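March 15, 2024

Second full day on the handling rules for the bench arm at Clondodville. Draft 4 of the Stillance procedure is open in the other window and I am writing down what changed before I forget why.

Section 1, workspace. The old text said "clear the table." Too vague to check. New text: inside the reach envelope there may be the target dish, the part, and nothing the operator would need to grab in a hurry. Cups, tools and phones go outside the envelope. Anything that stays at the far edge must be written on the setup sheet so the next operator leaves it there too. A setup that differs from the sheet is a new setup and gets a new number.

Section 2, cables. Any power or signal cable that leaves the arm has to keep its slack through the full range of the wrist. Check it by moving the arm by hand, power off, to each joint limit. A loop that catches on a bracket fails the check. I kept the servo wires as a separate line item because they run along the wrist itself and wear differently from the main cable.

Section 3, placing. The part is small and green and the dish is a paper plate, so the contact rules had to be written for something light that can slide. Approach from above, slow over the last stretch, stop on contact, hold, then open. No dragging the part across the plate to correct a bad placement. A bad placement is logged as bad and the run goes on.

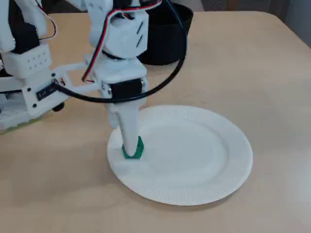

Dumitrescu objects to the hold. A fixed wait of 1000 ms before release hides a controller that never settles, the argument goes, and the rule should ask for a settled reading on the wrist servo with the wait only as an upper limit. Also, an operator who sees the arm pause every time will stop watching for the pause that means a fault.

I accept the first point and have rewritten 3.4: release on settled position, time out at 2000 ms, and a timeout counts as a fault. The second point I have put in the training notes. It is true but I can't write it as a requirement anyone could test.

Section 4, grip. Most of the afternoon went here. Text as it stands tonight:

- Fingers close on opposite side faces, never on a corner.
- The top face stays clear so the part can be seen from above.
- Closing force is set at the lowest value that passes the lift check. Raising it needs an entry in the log with a reason.
- Scuffs on a part are recorded before the first run of the day. A scuffed part may be used. A chipped one may not.
- Hands stay out of the envelope while the fingers are powered, including when they are holding still.

The last one was in Section 1 until today. It belongs with the grip, where people are tempted to reach in and straighten the part. 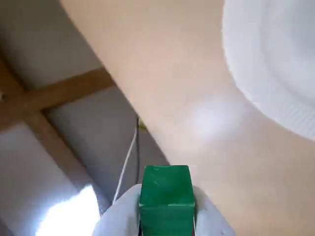
*Green cube held between the two fingers, side faces gripped, top face clear.*

Log format is still open. Clurkora wants one line per run and I want one line per fault plus a run total. The December log has 679 entries in the one-line form and I could not find the timeouts without reading all of it. Will propose a fault column and see if that satisfies both.

To do Monday: renumber Section 3, move the emergency stop check ahead of the cable check, print the setup sheet at a size that can be read standing up.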